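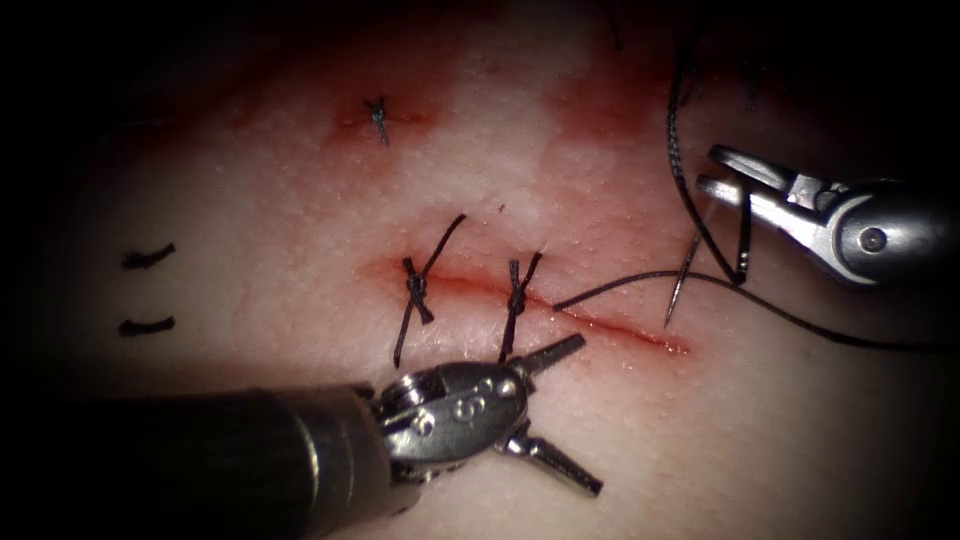 A planner that cannot say what it is waiting for should not be allowed to move. Åsmund Grønli put it that way in a design review at Mulwood, and the remark has been repeated in most courses on the subject, usually to students who have just watched their own code stall with a needle in its jaws.

Chapter 7
Sequencing and Recovery in Suturing Software

7.1 Why a sequence is hard to represent

Chapters 5 and 6 treated single motions: reach, grasp, drive, release. Each had one goal and one test for success. A row of interrupted sutures is different. The same short cycle is repeated along the incision, but the state in which each cycle starts is set by the one before it. A finished stitch changes the tension in the pad, moves the edges of the wound and leaves tails lying where the next grasp may need to go.

The software in this chapter follows the Trorura stack, which splits the work among three processes. The perception process estimates the pose of the needle, the path of the thread and the open part of the incision. The sequencer holds the list of steps and decides which one is active. The controller turns the active step into joint commands for both arms. Only the sequencer may change the step. Loureiro's early version let the controller advance the step on its own when a force limit was reached, and the two processes could then disagree about which arm owned the needle.

7.2 States, guards and timeouts

Each step is stored with an entry guard, an exit guard and a timeout. The entry guard lists what must be true before the arms move. For the handover step, the guard requires a needle pose younger than 300 ms, a closed grip on one side and open jaws on the other. The exit guard uses the same form. If the timeout passes before the exit guard is met, the sequencer enters a recovery state and both arms hold position.

Guards should be written against measured quantities and never against the step counter. "Stitch 2 is done" is a counter. "A knot was found within tolerance of the planned position" is a measurement. The Fillthorpe exercises at the end of the chapter include a log in which the two differ, and the reader is asked to find the first bad transition.

7.3 Thread as an obstacle and as a tool

Thread is the weakest part of most models. It is thin, it crosses itself, and it passes close to the camera as often as it lies on the tissue. A wrist view shows the difficulty well: a strand in the foreground is blurred and looks thick, while a strand further off may be sharp and only a few pixels wide. A segmenter trained on apparent width alone will join the two.
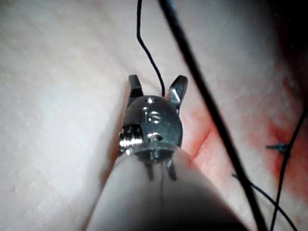

Figure 7.2. Instrument wrist with open jaws. Strands at different distances from the camera differ in apparent width and sharpness.

The Figueiredo tracker handles this case by fitting curves in three dimensions before it assigns labels. Each candidate curve is sampled at 42 points, and a sample with no reliable depth is kept but given low weight – dropping it would break the curve wherever an instrument passes in front. The fitted curves are then given to the planner as two separate sets. Strands the robot is holding are treated as tools with a known end. All others, trimmed tails included, are treated as obstacles with a small margin.

The cost is time. A full fit is too slow to run inside the control loop, so the tracker runs beside it and publishes its latest result with a time stamp. The controller reads the stamp and slows the arms as the estimate ages.

7.4 Choosing a recovery

When a timeout occurs, the sequencer has three choices: retry the step, back up to an earlier step, or stop and ask the operator. Retrying is safe only if the entry guard still holds. The guard must therefore be checked again from fresh data, with the arms at rest. Algorithm 7.1 gives the procedure. Note that line 4 clears the cached needle pose before the new check is made. Leaving the cache in place is a common error, and it is hard to find in simulation, where the needle rarely slips.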